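4.2 Question order and recall at the Droltbridge debate

We now turn to the part of the study we most looked forward to writing up. The Droltbridge primary debate gave us something that is hard to find in local politics: a full transcript, a stable group of listeners, and a moderator who kept to his printed order of questions from start to finish. Bernardo Correia read each question word for word, and each candidate got the same 90 seconds to reply. For anyone who has tried to code a town debate from patchy audio, this is a wonderful thing to have.

Recall was measured with a short paper form handed out at the doors as people left. We received 219 usable forms. Listeners were asked to write down, in their own words, any promise they could remember and the name of the candidate who made it. We gave no list of topics, as a list tends to pull answers toward whatever is printed first. Two coders (Matos and Wibisono) matched each answer to the transcript, and disagreements were settled by going back to the recording together.

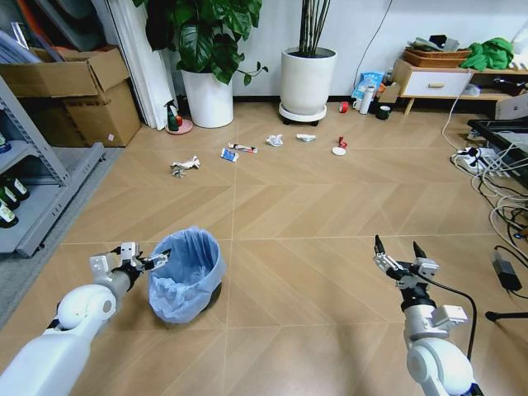

Figure 5. Gray wastebasket with a pale blue liner, with crumpled paper and wrappers on the floor.

The clearest result concerns the opening question, on bus fares. It drew more correct matches than any other question of the evening, and it did so for all the candidates, including Virgil Jitaru, whose reply was the shortest of the night. The closing question, on street repairs in the Skendano ward, came second. Questions in the middle did far worse. Deolinda Quintela made her most detailed promise, a plan to pay for the Paiva footbridge in yearly steps, halfway through the debate, and very few listeners wrote it down. Those who did remember it often credited it to someone else.

This fits the pattern described in Section 2, but the size of the gap surprised us – and we checked it more than once! We recoded the forms with the footbridge answers counted generously, so that any mention of a bridge was taken as a match. The order of the questions by recall stayed the same.

We also looked at where people sat. Listeners in the back rows remembered fewer promises overall, yet the first question still led the rest by a wide margin. The same was true of people who told us they had already picked a candidate. Party workers were left out of this comparison.

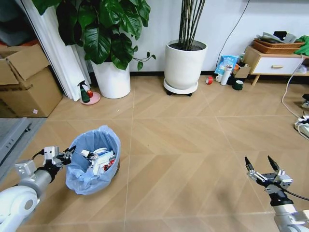

Figure 6. Wastebasket with a pale blue liner, filled with crumpled trash, mostly white paper and plastic.

Does any of this matter on election day? Here we have to be careful. The primary drew 3,378 votes, and our forms cover only a small and very willing slice of those voters. Quintela won in the Ovden precincts and lost in Skendano, where the footbridge would have been built, and it is tempting to tie that loss to her forgotten answer. Our data cannot show such a link. Turnout in Skendano was low, and a mailing on school closures reached most homes there in the last week of the campaign.

What we can say is that the order of questions deserves far more attention than local organizers now give it. In Droltbridge the order was set by drawing slips on the afternoon of the debate, and none of the campaigns asked to see it beforehand. A simple next step would be to hold two debates with the same candidates and reverse the order at the second. We would be delighted to see another town try it, and the coding guide in Appendix B is written so that a team with no special software can use it. Section 4.3 takes up the matter of interruptions, which were rare at this debate but clustered around the same two questions.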